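Search this notebook
Enter keywords

May, notebook entry
Posted by Halima Igwe
3 comments | 22 views

Restocking task, can shelf. Carrying on from the last entry, where I said I'd write down what I think we know before we change the gripper fingers again.

The question from Cavura is still the same one. They run break rooms and small canteens, and they want to know if an arm can do the drinks: take cans off a surface, put them on a shelf upright with the label out, and take the empties away. They don't care how it works. They want to know if a person can stop doing it. Chanida has been telling them "partly" for months and they keep asking her to put a number on "partly".

So we have a number now, for what it's worth. The log has 1,434 pick attempts in it since we moved to cans only. That includes all the early ones with the old fingers, which I think we should leave out of anything we show outside, but Asuka wants them kept in and marked. I've left them in and marked them. She's right that if you take out the bad weeks you end up with a very nice looking chart of the good weeks.

The setup is unchanged from the last entry except for the shelf, which is bolted down properly now. Before that it crept a few millimetres every time a can was pushed against the uprights, and by late afternoon everything was going in crooked and we were blaming the calibration. Kanako found it by putting tape on the table at the foot of the post and coming back after lunch. I would like that hour and a half of recalibrating back.

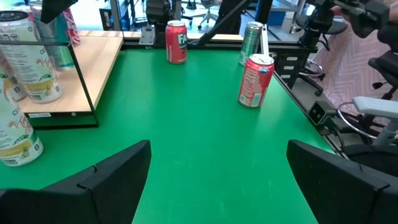

Full cans are the easy part. A full can has enough weight to stay put when a finger brushes it, and the arm can be a bit off and still close properly. The approach runs low, the fingers come in either side and the can more or less centres itself. If the job was only full cans from table to shelf, spaced out, I'd tell Cavura to go ahead and plan for it.

Empties are a different job. They slide when touched and they tip when touched high up. The grip force that holds a full can will dent an empty one, and the force that's kind to an empty lets a full one slip on the lift. For now we set the force per run by hand, which means a person has told the robot what kind of can it is, which is a fair chunk of the chore done already. Aicha is working on getting it from the first contact: close slowly, see how the can gives, then pick the force. It looks promising but it adds time to every pick and I haven't got a proper comparison yet.

Crowding is the other one. When two cans stand close together the outside of a finger has to go down the gap between them. A person would just nudge one over without thinking. Our arm will either refuse, if the planner is set cautious, or push through and take its chances. Cautious is better for the cans and hopeless for getting the job done. I watched a cautious run sit there replanning until it timed out, with three cans left and every one of them easy enough for a toddler.

Notes on this week's changes, in the order we made them:

Finger pads swapped to the softer ones from Sugiyama. Better hold on the lift. They pick up grime faster and need wiping down at the start of each session. Please do this, there's a cloth in the top drawer.

Lowered the approach height. This helped with tipping. It also means the fingers pass closer to the tabletop, so keep an eye on it and don't leave anything flat lying out.

Turned off the label-out rotation. It was failing often enough that it hid the pick results, since a run got marked failed when the pick was fine and the turn was wrong. We should measure them separately from here. Label-out goes back on when picks are steady.

Changed how a run is scored. A can that gets to the shelf but falls over afterwards is now a fail. It used to be a pass if it was upright when the fingers opened. Cavura would never have accepted that and we shouldn't have either.

Time. I did the restock by hand as a baseline, same layout, same shelf, no hurrying. It took me 48 seconds including straightening the labels. Asuka was quicker but she threw one, so I'm not counting hers. The arm takes several minutes for the same thing on a good run. Iva, who owns the motion side, says there's plenty of speed left in the arm and it's our own limits slowing it down, and that's true, but each time we've raised them the tipping has come back.

I don't think speed is what matters most here anyway. If it ran overnight in an empty canteen it could take an hour and the shelf would still be full in the morning. What matters is whether anyone has to stand there, and at the moment somebody does. We step in for a tipped can, a can that's rolled, a timeout, or a finger resting on a rim. The longest stretch without anyone touching anything was 22 picks. That's our best so far and I'm pleased with it, but a canteen fridge holds more than that.

Chanida's view is that we should stop chasing the untouched run and work on recovery. If a can falls over, the arm should be able to notice, pick it up from lying down and carry on. I think she's right. People knock cans over too. The difference is that a person picks it up again and doesn't remember doing it. At present we treat a fallen can as the end of the run, and a lot of our failures would be small delays if the arm could do something sensible about them.

Lying-down picks will need a different approach angle and probably some way of stopping the can from rolling while the fingers close. Kanako suggested pinning it against the shelf post. Aicha thinks that'll scratch the cans, which may or may not matter for empties. Needs trying on both before we argue about it any more.

On perception. Detection of whole cans in the middle of the table is fine and has been for a while. Things go off when a can is partly hidden behind another, or when it's so close to a camera that only part of it shows. The size estimate suffers most. The classifier is also keener on the artwork than I'd like. Cans with a lot of print running up the side get a confident label from a small patch, and the confidence doesn't drop when most of the can is missing. Glare off the metal adds to it. We could put a blind up or turn some lights off, but a canteen has windows and lights, and I'd sooner deal with it here than find out on site. 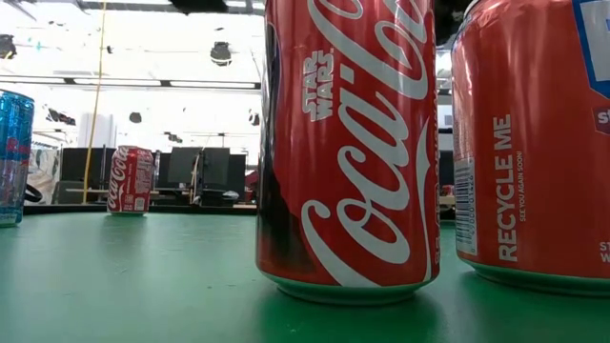 Could we leave it running in a real break room for a day?

It would get some of the cans onto the shelf and then stop and wait for help, probably before morning tea. With one person looking in now and then to reset it, I think it would get through the day. That's less work than doing the restock, but the person has to be nearby and has to know what they're doing, and Cavura's staff haven't been trained for it.

Iva asked me the wider version of this at lunch, whether any of the household chores we've tried are ready. My list, for the record, and others can disagree in the comments. Moving rigid things of a known shape from one known place to another is close. Sorting empties into bins is closer than restocking, because nobody minds how a can lands in a bin, and dents don't count against you. Wiping a flat table is all right if the table is clear, but clearing it is the actual chore. Folding, anything with bags, and anything inside a cupboard I wouldn't promise to anyone this year.

The sorting result makes me wonder if we're offering Cavura the wrong half of the job first. The empties are the part their staff dislike, and they'd forgive more there. We'd still need the force problem sorted enough to lift a can without losing it, but a bit of crushing would be fine. I've mentioned it to Chanida and she'll raise it on the next call.

Parts. The replacement cable from Meltov arrived and it's the right one this time. Not fitted yet. We have one spare set of soft pads left, so I've put in for more. The old hard pads are in the box under the bench, labelled, don't bin them, we want them for the dent comparison.

To do

Slow-close force test against fixed force, full and empty cans mixed, same layouts for both. Aicha.

Lying-down picks, by hand guiding first to see what angles are reachable. Kanako.

Split the old log into pick result and placement result where the notes allow it. Me.

Crowded layouts: write down the spacings we use instead of putting cans down wherever. Asuka has a template in mind, cut from card.

Baseline times from at least two more people, no throwing.

I'll be at the bench from 9:30 tomorrow if anyone wants the arm before then. Leave it parked when you've finished and write down which pads are on it.

3 comments

Asuka Oshima
The can I threw landed upright. I'd like that noted.

Aicha Tazi
Slow close is on the branch now. It's set too slow, I'll tune it before you run the comparison, so don't start without me. Also I'd put sorting empties a bit further off than you have. The ones with dregs in them are neither full nor empty and the force estimate is all over the place on those.

Chanida Boonchu
Agree on recovery first. Raised the empties idea with Cavura already as they rang about something else. They were interested and want to know if it can tell a can from a bottle. I said I'd get back to them.

Share this entry
0 shares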